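Timestamps, stale poses and the table planner

2019-07-13

The tabletop planner had been failing on one grasp in 20 since we moved it over to the new perception node, and I have spent most of a fortnight finding out why. These are my notes, partly for Segundo Pacheco, who inherits the code when I go on leave, and partly for anyone else running Brennan against a camera that has its own idea of the time.

The set-up has three processes. Bedura takes the overhead images and publishes a list of objects, each with a class, a pose and a confidence. Brennan holds the world model and plans the arm motion. Trolalham is the thin layer that talks to the arm controller and the gripper. All three run on the same machine, which made me slow to suspect a clock.

The symptom was a gripper that closed a little to one side of where it should. On a pan handle you would barely notice. On anything tall and narrow lying on its side, the fingers came down on top of it or pushed it along. The logs showed Brennan planning to the pose it had been given, and Trolalham reaching that pose to well within tolerance. Bedura's poses were also correct when I replayed the images offline. Every part passed its own tests.

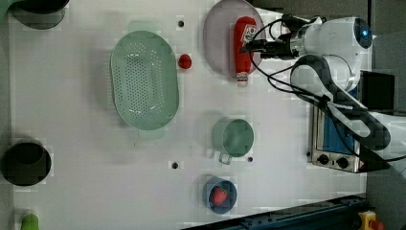 Gripper closed on the ketchup bottle, which is lying across the plate.

Bottles on plates turned out to be the useful case. The world model treats a plate as a support surface, so an object resting on it gets a parent link and its pose is stored relative to the plate. When the plate moves, its children move too. The pose of the plate and the pose of the bottle arrive in separate messages, and Brennan was composing whichever plate pose it had most recently with whichever bottle pose came next. If the arm had nudged the plate in between, the offset went straight into the grasp target.

There is a check for this. Messages older than 200 ms are supposed to be dropped before they reach the model. The check compares the header stamp with the current time, and Bedura was filling in the header stamp when it published the message, after the segmentation had run. Every message therefore looked fresh, including those built from an image taken well before the arm had stopped moving.

The fix in Bedura is one line: copy the stamp from the source image and leave it alone. That broke two other things.

First, the drop rate went up sharply. Segmentation is slower on a cluttered table, and a good many messages really were too old. I did not want to raise the limit. Brennan now waits until the arm has been still for 4 control cycles and then asks for a new object list, ignoring anything stamped before the request. It costs a short pause before each grasp. Segundo thinks the pause can be hidden behind the approach motion, and he may be right, but the arm covers part of the table during the approach and I would want to see the occlusion handling first.

Second, the transform lookup began to fail at start-up. It was being asked for the camera pose at a time before its buffer had filled. I have added a wait in the launch sequence. It is ugly and I have left a comment saying so.

I also changed how parent links are made. Both poses must now come from the same image or no link is created, and the child is stored in the table frame. Small round things still cause trouble here. Their orientation means nothing, Bedura reports one anyway, and it jumps between messages. The model took that as movement and kept discarding perfectly good entries. Orientation is now ignored for any class marked as symmetric in the object file. The colander is not marked, because the long axis matters when choosing where to hold the rim.

The changes are on the stamps branch of Brennan and the matching branch of Bedura. They need to be merged together. Trolalham is untouched.

Still open: Pretano, our log viewer, sorts by arrival time and gives no way to sort by header stamp. I have a local patch which adds a second column, but it crashes on logs recorded before June and I have not looked into it.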